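Home | News | Authors | Events | Contact

VARDALE BOOK FAIR ADOPTS NEW TABLE RULES FOR AUTHORS

HENDIDTON, 9 July 2019. The Vardale Book Fair has issued new rules for authors who sell and sign at its December event in Gunska Hall. Applications are now open.

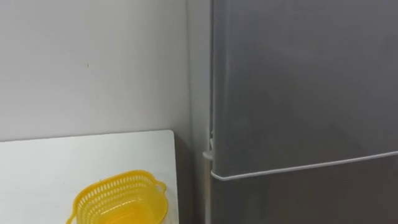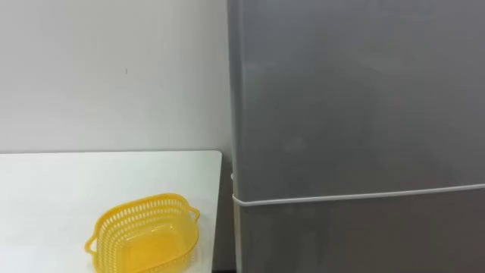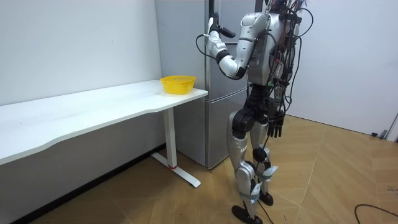

Each author will receive one table and two chairs, and tables will be assigned by drawing. Banners must be free-standing, as nothing may be taped or pinned to the walls. A plain white wall of the kind in all three photographs is the background exhibitors should plan for when choosing a banner color. Readings are limited to 18 minutes.

"Authors asked us for clear terms, and we have written them down," said Leonora Buenaventura, director of the fair. "Every applicant will be treated alike."

The fair drew 518 visitors last year. Nguyen-Tran Books will again handle card sales for authors who request it. The table fee is $19, payable on acceptance.

Comments

inkwell_jo: Does the fee cover a shared table? My co-author and I only have one title.

R. Hale: Glad to see the drawing. I was behind the coat rack last time.

pagesandtea: Are children's authors in the same room this year?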